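Notes for the workbench talk - Clello maker evening, November

Slide 1. Say hi, wait for the people at the back to find chairs. Mention that I talk fast and they can wave at me.

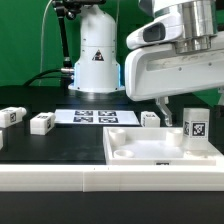
So tonight is about benches, and mostly about what goes on top of them. I've had a lot of tops over the years and I was rude about most of them. The first was a shiny white door on trestles. Every lamp in the room bounced right back at me, and if I set down a white printed part I'd lose it until I put my elbow on it!

Slide 2. Matte black. I'm a convert, sorry. White prints show up on it right away, the cubes, the blocks, even little ones. Downside - dust. It shows every crumb. (Ask who owns a lint roller. Wait for hands.)

Slide 3. Cloth behind the bench. Green, plain, hung so it doesn't touch the back edge. I got mine from the remnant bin at Tustell and I've never ironed it. It hides the shelves, and my shelves need hiding. Don't go on about the shelves.

Slide 4. Cables. Okay, my favorite part, slow down here. Bundle the ones that go the same way and bring them in from one side. Leave a bit of slack at the plug so nothing pulls on the connector. A loose one coming down from above is fine if it stays out of your hands' way. I spent 9 evenings redoing mine at the Mindenard shop and I'd do it again.

Slide 5. Marked blocks. If you print black-and-white square markers for your blocks, put them on a flat side and keep glossy tape off them. I printed 200 on the wrong paper, very shiny, all of them went in the recycling. Pause for laugh, or don't.

Slide 6. Jointed arms for lamps and clamps. Mount them behind the work, not in front. Get a good stiff one - the cheap one I had sank a little every hour, like it was falling asleep.

If there's time: the story about the Chrysikopoulos bench and the flood. If it's already past nine, skip it and go to questions.

Bring the cloth sample and the two scrap boards so people can pass them around. Get them back before the break.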